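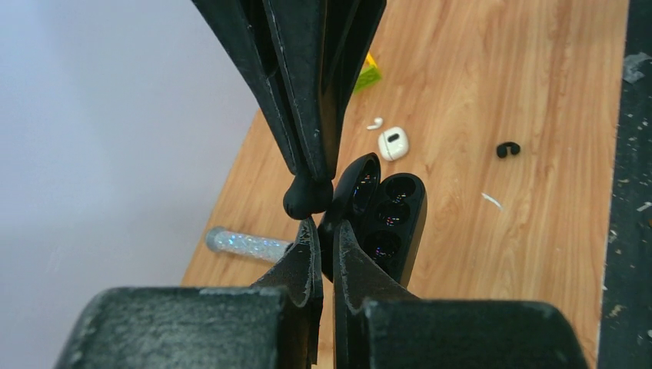
Tabletop, wood grain and all.

2021-07-11

Quick one, I've got to be out of the door in a bit. Finally giving up on the sourdough. Not bread, just the sourdough bit.

Started it in January like half the street. Fed it, named it (Binetti, don't ask), carried it to my sister's in Harkbridge and back on the train with a tea towel over the top. And for all that I got 3 loaves I'd call good. The rest were doorstops. One had a hole in the middle you could post a letter through.

What finished me off was the planning. You want bread on the day, you start the day before, and then you're up at silly o'clock folding dough in your dressing gown. I did that with a work call at nine. Never again.

So – back to plain old yeast. The recipe is Maricruz Ayala's, she wrote it on the back of an envelope for me years ago and I'd been too snooty to use it. 2 small loaves, one bowl. Strong white flour, salt, a spoon of sugar, warm water, sachet of yeast. Knead till your arms ache, leave it 60 minutes, shape it, leave it agian while the oven gets properly hot. Done.

Is it as tasty? No. Bit bland if I'm fair, and it goes stale quicker. Makes lovely toast though, and the kids eat the crusts now, wich they never did before.

The starter went in the compost this morning. Felt a bit mean. Jar's soaking.

Next time: the rye one, if I can find the flour. The shop had none again. If anyone knows where to get it near Harkbridge, shout.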